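Tips for comparing grippers on soft bags, in a small workshop

Written by Martti Lappalainen for the Drustside workshop pages. Updated 5/31/25.

I test grippers in the evenings, on a bench beside my kitchen, and I get many letters about crisp bags. People buy a gripper which lifts a wooden block very nicely, then they give it a bag of crisps and the bag is crushed, or it turns and falls down. I have made most of these mistakes myself. These are the tips I would give to a friend who starts now.

Look at hands first

Before you put any gripper on the arm, watch how a person takes the same object from a shelf. Write down where the fingers go. With a light bag, the two hands often have different work. One carries from the side or from below, and the other only keeps the bag from turning.
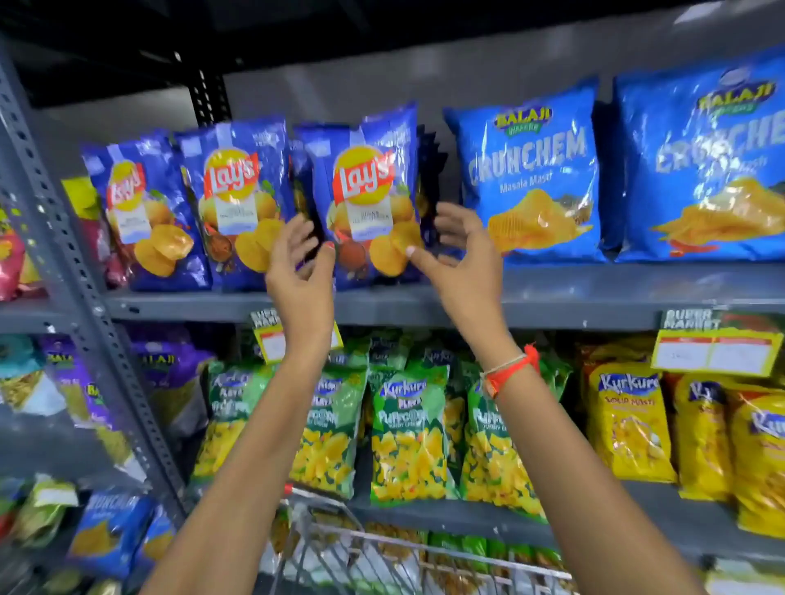
Left hand cupped at the lower side of the bag, right index finger at the lower corner.

If you have only one arm, you must decide which of these two works is more important for you. I decided for the carrying hand, and I put a small fixed plate on the bench to do the other work. It is a cheap solution and it has served me well.

Which fingers to try

I compared three types on the same arm.

Two hard parallel fingers. These are good for the top seam of a bag, where the plastic is flat. Close them slowly and do not try to take the fat part of the bag. Glue thin rubber on the inside and change it when it becomes shiny.

Soft fingers. The Pelupessy pair is what I have, and it bends around the bag from both sides. It does not break the crisps so easily, but it needs more room at the sides. On a full shelf there is no such room, and the fingers push the neighbour bags away or come back with two bags.

Suction cup. Use the kind with folds, not the flat one. A bag which is filled tight with air is easy for it. A bag with wrinkles is difficult, and I had to try 8 places on one bag before the cup would hold. Wipe the cup with a damp cloth before each evening of tests, because salt and dust from the kitchen make it leak.

Make your shelf honest

My first tests were on an empty table with a single bag, and the results were too beautiful. Put the bags close together, let some of them lean, and place one packet behind the others so that it shows only a little. Mix the colours also. When I had bags of one colour beside each other, my controller could not find where one bag ended and the next began.
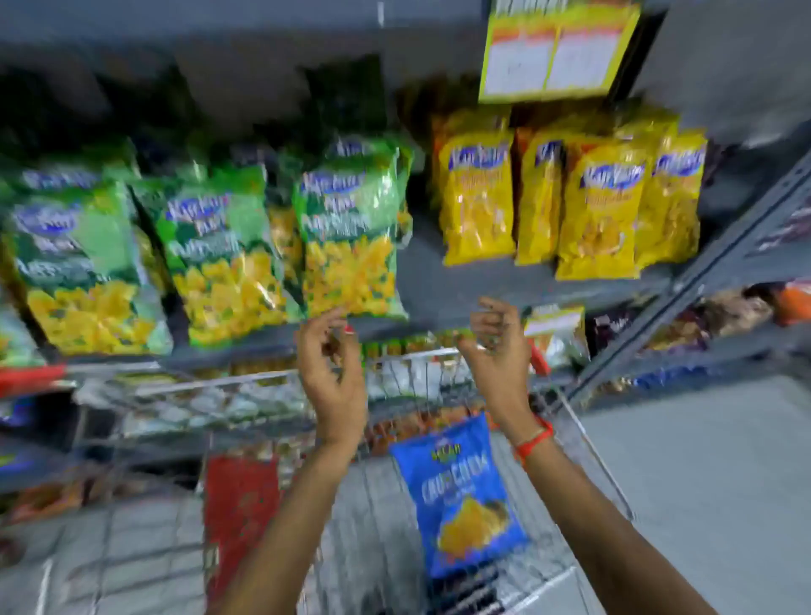
The place where you put the bag down deserves a test as well. A wire basket is harder than a cardboard box, for the reason that the finger tips can catch between the wires. Raimo Nurmi from Durnville bent a finger this way in February, and after that he always stops the arm a little above the basket and lets the bag drop the last part. For crisps this is acceptable. For eggs please do not do it.

Camera tips

A camera near the head sees the whole shelf, but when the hands or the gripper come in, they cover exactly the thing you want to see. A second small camera on the wrist helps. Shiny plastic gives white spots under a kitchen lamp, so turn the lamp to the wall and use the light that comes back. If the picture is blurred, first make the exposure shorter and add light, and only then buy another camera.

Controller settings

Begin with the lowest force and go up in small steps. Write the value on tape and put it on the gripper, for you will forget it. I use the Tremargate controller and I keep the closing speed at 18 per cent for all bags. Faster closing blows the air to one end and the bag jumps out.

Do not change fingers and speed in the same evening. I did so, and 100 lifts in my notebook cannot be compared with anything.

A question from a reader

Ieva Krūmiņa asks if rice bags can be used in place of crisps, to save food. For learning the arm, yes. For comparing grippers, no, as rice is heavy and the bag takes another shape. Keep the same crisp bags until they lose their air, and after that mark them with a pen and use them for the wrinkle tests. Broken crisps are good on top of a fish pie, 10 minutes before it is ready.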